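3.2 The tabletop assembly and its materials

We came to the burger assembly by a rather roundabout road, and it may help the reader if we say a little about it before turning to the results. Our first trials in September used foam shapes, which were tidy and cheap and taught us very little, because foam forgives almost everything. Real food does not! A bun sheds, a slice bends under its own weight, and the person setting the table begins to care about crumbs in a way that no foam block ever inspired. Aniela Zieliński, who prepared most of the food for this study, kept each serving to 65 grams, and we are grateful for her patience with 600 servings of it.

The layout itself is simple enough to rebuild on any kitchen table. A long red rod lies on a white tabletop, and clear plastic arms branch from it, with a small white block at the end of each to hold the food (Figure 3). We call the whole arrangement the Drikik layout, after the workshop where Zdzisław Michalski put the first one together.

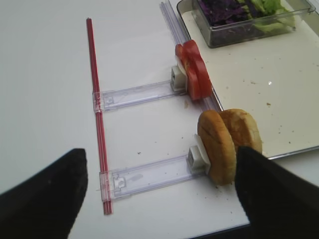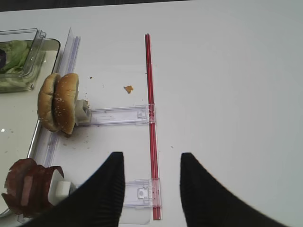 Figure 3. Two views of the Drikik layout, with the red rod and its clear arms on the white tabletop. The sesame-seed bun in the second view is standing on its edge.

We gave a good deal of thought to how the bun should stand, and settled on keeping the two halves side by side, as in the second view, so that the seam between them can be found from the edge. Crumbs were left where they fell during a serving and wiped away before the next one. Readers who have cooked for a large family will know how quickly they gather, and we found it kinder to our schedule to accept a few of them than to chase each one with a cloth.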